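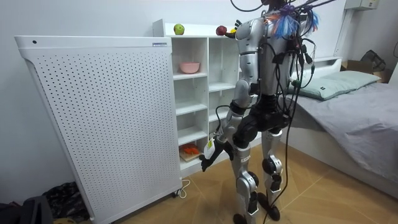 Figure 1. The robot at the shelving unit in the bedroom setup, left hand low and right hand up by the fruit.

3. Setup and upkeep of the robot

Our project proposal gave one line to maintenance. The line was "the robot will be maintained." By the end of the semester the maintenance log ran to 1274 entries, and Johannes Mahlangu had stopped answering messages that began with the word "quick."

3.1 Cables

Most of the early trouble came from the cables. They hang down the robot's back, past the hips and onto the floor, and the legs have to share that floor with them. In January we lost a whole afternoon to a fault that Sibusiso Zulu diagnosed as a failing elbow actuator. He had the spare out of its box before Johannes pushed a connector back in by hand and the elbow recovered at once. The spare went back in its box. After that we wrote the Khumalo check, named for the lab where we learned it the hard way:

Power off and let the arms settle.
Follow each cable from the shoulder down to the floor with your fingers.
Push in every connector, including the one you pushed in yesterday.
Clear any slack from behind the heels.
Power on, raise one arm, then the other, and watch for anything pulling tight.

The check takes longer than anyone wants it to. We skipped it 2 times and regretted both.

3.2 Hands

The hands were next. Reaching over the top of the shelves and reaching into the lower cubbies put the arm in very different positions, and a calibration that was good for one was poor for the other. Our first calibration script, Atside, assumed a single working height – a reasonable assumption for a robot that never has to put anything away. Its replacement, Pusolham, takes reference poses at the top, middle and bottom of the unit and blends between them.
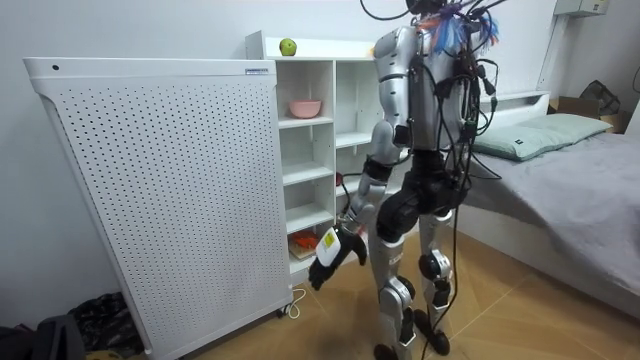 Pusolham needs a new set of poses whenever the furniture moves, even slightly. We did not believe this until we had recalibrated for a shelf that had drifted the width of a thumb. The unit now stays flush against the wall, and we check that before touching any settings.

3.3 Service interval

We logged 268 reach cycles between finger inspections at first, following the schedule we inherited from the Nestley project. We then stretched it to 800, mainly out of tiredness. Finger play was slightly worse at the longer interval but still inside our limit, so we kept it – and wrote up the tiredness as an experiment.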